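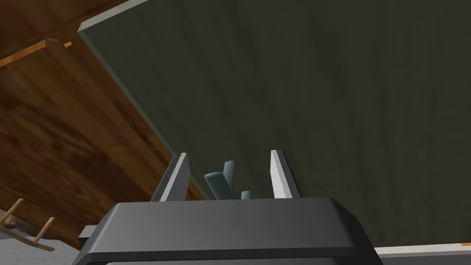

Figure 3. Wrist camera preview in the Zemis simulator, with the fingers apart and the teal pieces between or just beyond them.

Home > Nevitz Guide > Simulation > Wrist View
Reading time: 2 min

Checking the wrist view before you plan a grasp

We know it's tempting to go straight to the planner (we do it too!), but a few minutes spent here will save you a good deal of head-scratching later on.

1. Start the simulator and let the scene load all the way. On a slower computer this can take a little while, so please be patient with it.

2. Open the Sugiyama panel and connect to port 3123. The status light turns green once images are coming in.

3. Choose Wrist View and compare your preview with Figure 3. You want the gripper housing along the bottom and both fingers rising from it, with a clear gap between them. A tilted background is perfectly fine, as the camera moves with the wrist.

4. Turn on Object Masks. Each teal piece should get a mask of its own, including the small one that only just shows above the housing. If two pieces share a mask, raise Edge Detail to 11 and refresh.

5. Click Send to Planner.

Note: The fingers are pale gray and white, and Clasulari may mistake them for objects the first time you run it. Tick Ignore Gripper and they'll drop out of the list.

Caution: Pause the planner before you change the camera settings. Old masks stay in memory for 2 seconds, and a grasp planned in that time will use the old positions.

Previous | Next | Back to top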